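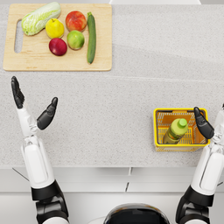 Fruit and veg on the chopping board.

Rakmont Fell Relay - aid station safety checklist, with comments from this year's walk-round

Hello all, and thank you for reading this before you load your cars. It is the same list as last June with my comments added underneath each item, because several of you told me the bare tick-boxes left you guessing. Please take a paper copy up with you, as there is no phone signal past Quispe Bridge.

Seo-ah Chae, course safety

1. Site and access
Vehicle track clear for the ambulance: YES
The gate at Homen Farm opens towards you and sticks on the last bit, so give it a good lift. The farmer has asked for it to be closed after every vehicle, even if you can see another one coming up behind.
Gazebo pegged and weighted on all 4 legs: NO, see comment
Jomine had pegs in but only two weights. It is lovely and still down in the car park and then you get to the top and your hat goes. I have put the extra weights in the blue trailer - please use every one of them.
Runners' route kept apart from parked cars: YES
Much better than last year. Thank you to whoever moved the tape.

2. Water
Containers cleaned and rinsed: YES
Enough drinking water on site: YES
We have 1,050 litres across the whole course, and the largest share goes to Jomine, where people arrive hot and cross after the long climb. If you are running low, radio before you reach your last container and we will send the trailer round. Please don't top up from the stream, however nice it looks.
Cups only at Quispe Bridge: PARTLY
Runners are meant to carry their own cup this year, but I would sooner hand one over than have somebody go without.

3. Food
Hand-washing bowl, soap and towels set out: YES
Knives sheathed when not in use: NO
I found one lying loose under a tea towel at Homen, and I am afraid I did make a bit of a fuss. Sheaths are in the lid of the food box.
Nuts kept on a separate table with its own scoop: YES
Very well done at all the stations. The label could be bigger.
Cut food covered: YES
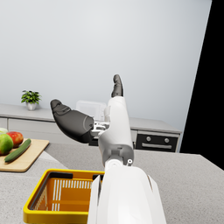 Cut small amounts and often, and throw away anything that has sat out uncovered. I know it feels wasteful when you have just done a whole tray, but the front runners hardly eat a thing and the big rush comes much later, so you really do have time to prepare more.

4. Stoves and hot drinks
Stove on level ground, away from the gazebo walls: YES
Fire blanket within reach: NO, see comment
At Quispe Bridge it was still in its bag, at the bottom of a crate, beneath the biscuits. Hang it on the gazebo leg nearest the stove where a stranger could find it.
Spare gas stored outside and upright: YES

5. First aid
Kit sealed and in date: YES, with one exception
The eyewash at Homen had expired. I have swapped it for a new one.
Foil blankets, 20 per station: YES
Radio tested with race control: YES
Do test it again at 6 in the morning, when everyone is in place. Say the name of your station first and then wait a moment, or we only hear the second half of you.
Sweepers' names and numbers on the clipboard: NO
My fault entirely. The sheet will be in your pack when you collect it.

6. Closing down
Last runner confirmed by radio before anything is packed: TO BE DONE ON THE DAY
Please, please wait for this one. It is tempting to start folding tables when it has been quiet for half an hour and the rain is coming in, but a runner who reaches a bare field at that stage of the day is in a sorry state.
Rubbish bagged and counted into the trailer: TO BE DONE ON THE DAY

Items marked NO need putting right before the start, and I will come round again to look. Sign the bottom of your copy and hand it to me at the finish, where there will be soup.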